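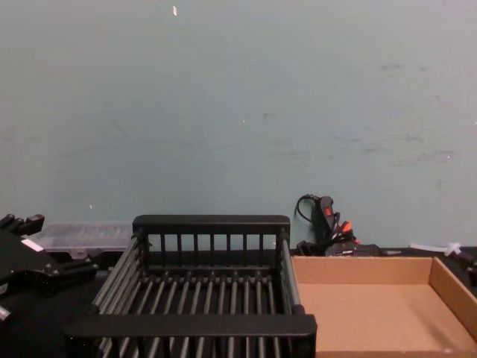
Tímea Gál reckons most of the rules for a bench like theirs should be boring enough to learn before morning tea, and that if you need to look one up while the arms are powered, you've already left it too late. She said this before I'd even signed the visitors' book, and I spent the rest of the day at Plullness testing whether she meant it. (She did.)

Home Visits Workshop Letters Contact

Filed under: Out and about, Robots, Safe working

Open day at Plullness, Trallolholm – 4 May 2024

I'd been meaning to get out to Trallolholm since January, when the first open day was called off and we all got a very polite email about flooring. So I drove up, got lost at the second roundabout, had a dreadful sausage roll in the car and turned up only a little late. Plullness have the back half of a long low building that used to sell pool supplies, and if you stand near the loading door you can still smell the chlorine.

What they do there is bench work with pairs of robot arms. Picking up, putting down, moving things from a rack to a tray and back, over and over, with people guiding the arms and other people writing down how it went. Household sort of gear, mostly. You'd have half of it under your own sink. I went for the robots, I'll admit, and came home with pages of notes about the house rules, which I know makes me sound like a thrilling person to travel with.

The rules are on a single sheet at each bench. There are nine of them. It used to be a folder, apparently, with over 5 sections and its own index, and people signed it without opening it. The sheet is printed large and you can read it standing up, and a few of the lines have been crossed out and rewritten in pen with initials next to them. I liked that a lot! At my old work a correction took a month and a form.

First rule is hands. You don't reach across the bench while the arms are live, even if they're both sitting still, even if it's only to nudge a box that's gone crooked. You say "stopping", you stop the arms, you wait to hear "stopped" from whoever's on the controls, and then you reach. I watched one of the younger staff do it for a thing that would've taken me half a second and I thought, well, that'll wear off by the afternoon. It didn't wear off. They were still saying it when I left, in the same flat voice people use for reading out a bingo number.

Then there's the parking rule. When a run finishes, the grippers go back to their own sides of the bench, open and holding nothing, before anybody changes the setup. A gripper with something in it counts as a run in progress, full stop, and you don't get to argue that it's only a sponge. I asked what happens if the power goes with an object still held and got a proper answer: they treat it as loaded, keep clear underneath, and two people deal with it. One supports the object, the other works the release. I'd never have thought to write that one down.

Clearing the middle was the rule I had most trouble with. Whatever the task needs goes on the bench, and everything else gets pushed to the back or taken off altogether. No phones, no mugs, no pens. And you start from the same layout each time, checked against a printed card, so that if a run goes badly you're not left wondering if the tray was a hand's width over from where it had been all morning. They had me reset a layout myself. I got it wrong, put the tray on the wrong side, and was told so quite cheerfully.
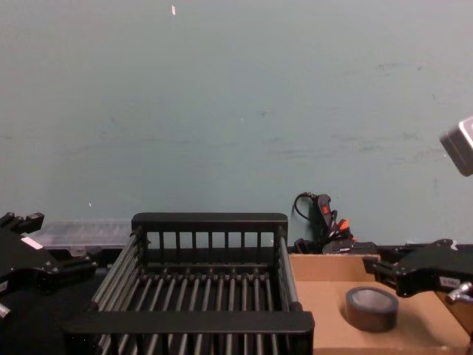

The other half of that rule is about what you're allowed to leave lying in the work area between runs, and there was a bit of disagreement about it, in front of the visitors, which I enjoyed more than I should have. One view is that an object can stay put if it's the next thing to be handled. The other view is that it all comes off, every time, and goes back on as part of the setup. The sheet currently says the first. There was a pencilled question mark beside it. I'd side with taking everything off, but then I'm not the one doing it all day long.

Cables next, and here I got a bit of a telling-off by proxy. Power and leads are meant to live at the back against the wall, well out of the sweep of the arms, and the switch has to be somewhere you can get to without leaning over anything. A fellow in our group asked whether a lead behind a bench was really a robot matter. The reply was that an arm doesn't know a cable from a piece of string, and if it hooks one, everything plugged in comes along for the ride. Fair enough. I went home and looked behind my own workbench and shut the door again.

There's a rule about labels too. Each arm has a name or number on it and the log has to use that, never "the left one", as left depends on which side of the bench you're standing. I've got a drill press and a lathe that I call the green thing and the other green thing, so I kept quiet through that part.

We broke for lunch at the long table – soup, good bread, a tray of slices that went in minutes. Someone from Bensaid gave a short talk afterwards on training new operators. Theirs do 3 supervised sessions before they touch the controls on their own, and the supervisor isn't allowed to take over unless there's a risk, only to call a stop. It sounded slow to me and I said so, and was told that slow was the idea. Then a demonstration from the Omedetti project, with a checklist read aloud by one person and answered by another, a bit like in a cockpit. It had eight items and was over before I'd found my glasses.

If I've got a grumble, it's that visitors weren't told where to stand. There was plenty of care about staff hands and staff elbows, and meanwhile a dozen of us were drifting about with bags on our shoulders. I put that on the feedback form. Tímea Gál came to find me about it at the end, form in hand, and asked if I'd want a line on the floor or a rope. I said a line. She wrote "line" on it and put it in her pocket.

Parking is round the side, by the way, and the front gate gets locked at five. Bring a jumper, the bench room is freezing. And skip the sausage rolls at the servo.

Recent on this site
A wet morning at the tractor museum
Letters: push sticks and who should make them
Writing a shed rule sheet people will read
Trallolholm by the back road
Second-hand lathe, the full sorry story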